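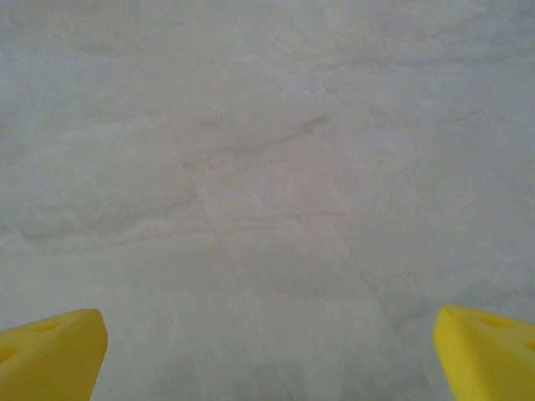 Plullisgate, Nov 29, 2023

**Did you get stuck at a border because of vaccine paperwork? I'd love to talk to you.**

Hi! I make a small audio series called Wenov, and I'm looking for people to interview for the next season. It's all going to be about vaccine certificates and travel: the apps that wouldn't scan, the second dose that had the wrong date on it, the airline desk that wanted a printout when you only had a phone (or the other way around, which happened to me on the way to my cousin's wedding, and I missed the dinner).

I already have plenty of officials and press statements on tape. What I don't have enough of is regular travelers. Students, truckers, nurses who took jobs overseas, grandparents who waited months to meet a new baby. If you spent time arguing with someone in a uniform over a piece of paper, you're my person!

**Who I'm looking for**

- You're 18 or older
- You crossed, or tried to cross, an international border in 2021 or 2022
- Your vaccine record was questioned, refused, or just plain confusing to whoever was checking it
- You can talk in English, or in another language if you bring a friend who'll interpret (I'll pay them too)

You don't need to have kept your documents. If you did hang on to them, wonderful, dig them out, but please don't email me scans of your passport. And I'm not taking sides on vaccines themselves. Vaccinated with one brand, two brands, not at all, I want to hear what the trip was like.

**What you'd be doing**

One phone call with me first, pretty short, so we can both see if it's a good fit. Then a recorded conversation of an hour or so, either at the Prida building, room 808, or over the internet from wherever you are. I might call back once to check dates and spellings. The season has 4 episodes and not everybody I record will end up in one, but everybody gets paid the same.

You can use your first name, your full name, or a made-up one. You can also change your mind any time before the episode is locked, and I'll take you out, no hard feelings. I'll send you the consent form ahead of time so you aren't reading it with me staring at you.

**Pay**

$60 for the recorded conversation, sent within two weeks. Bus or train fare gets covered if you come in person, so save your receipt.

**How to get in touch**

Leave me a voicemail at extension 2517 on the Prida main line, or drop a note in the Yilma box at the front desk. Tell me where you were going, what went wrong, and a good time to reach you. A few sentences is plenty, save the good stuff for the recording!

I'm doing calls all through December, evenings included. If you know someone with a story like this, please pass it along. My aunt has already told her entire choir.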